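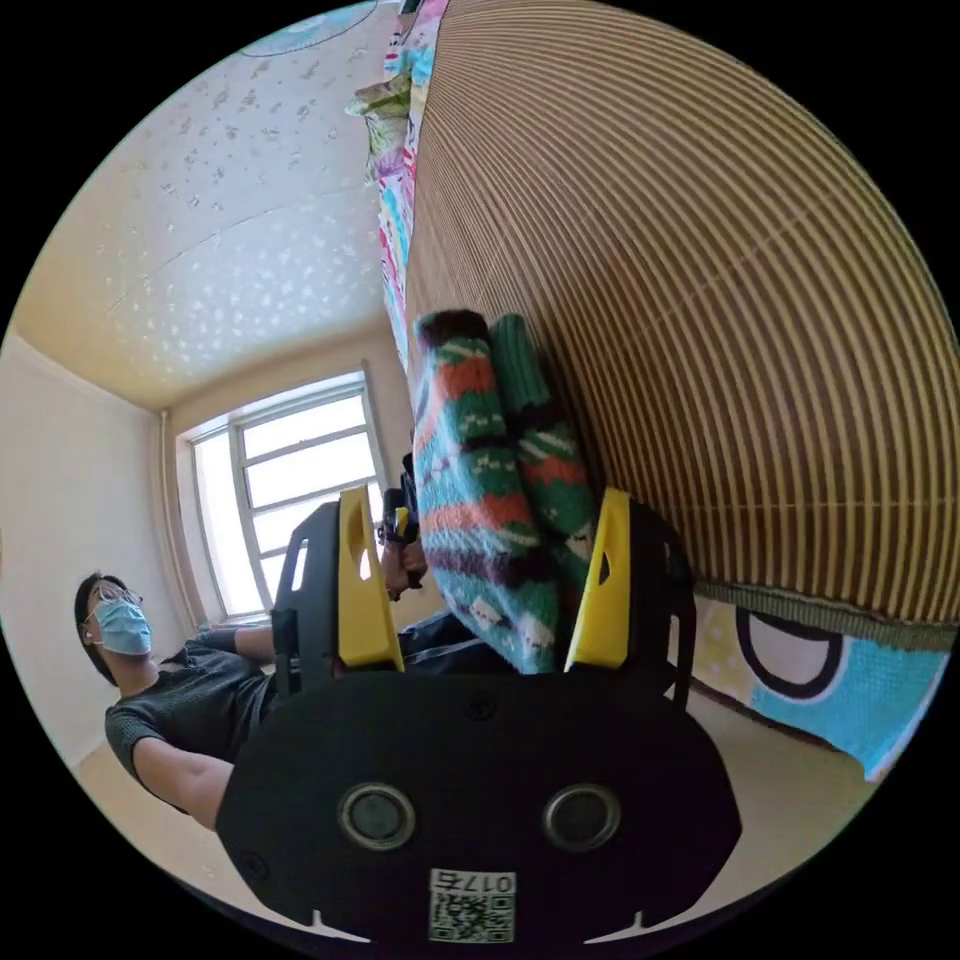
General Manager, Bosman Motors (Fukport store)
Full time, on site, starting in August

Bosman Motors is looking for a general manager for its Fukport dealership, which the company took over from the previous owners last winter along with 239 used vehicles, a very loyal service department and a coffee machine that takes only quarters.

The Fukport store sells new and used cars and light trucks, and it sold 800 of them last year. The service side wrote 2,936 repair orders in the same period and is the part of the business that customers say nice things about. We would like them to say nice things about the sales floor too. That will be your job.

What you would be doing

Running the store day to day: sales, service, parts, and the small body shop across the lot. You'll have nearly 50 people reporting up to you through four department heads, all of whom were here before you and will mention it.

Setting the monthly forecast with our owner, Wilma Verschueren, and then explaining the monthly forecast to her a second time when the real numbers come in. She came up through wholesale produce and thinks a truck that has sat on the lot for three months should be treated like lettuce.

Getting us off the old inventory system and onto Flurkeo. The contract is signed. The training has been scheduled twice.

Handling the handover of the Cistness satellite lot, where the lease ends next year. We may renew, we may move, and we'd like an opinion from someone who hasn't already been arguing about it since spring.

What we need from you

At least five years managing a dealership or a department in one. If you ran some other kind of business with inventory, financing and a parking lot, apply anyway and make your case.

You can read a financial statement without being walked through it. You have hired people and let people go, and can talk about both like an adult. You have a valid driver's license and a driving record our insurer can look at calmly.

An ability to sit through a manufacturer's conference call with the camera on is a plus.

Pay and hours

Base salary plus a share of store profit, paid quarterly. The split depends on experience and we'll put it in writing before the second interview, so you don't have to guess and we don't have to be coy. Health and dental from day one, three weeks off, and a demo vehicle you don't get to pick the color of.

The store is open six days. You'd work five of them, and yes, one is usually the busy one.

How to apply

Send a resume and a one-page letter to Wilma Verschueren at the Fukport store, by mail or dropped off at the front desk before 5 p.m. Tell us about a sale or a purchase you talked somebody out of. Please skip the word "passionate." Current employees are welcome to apply and should know we'll be checking with their department head.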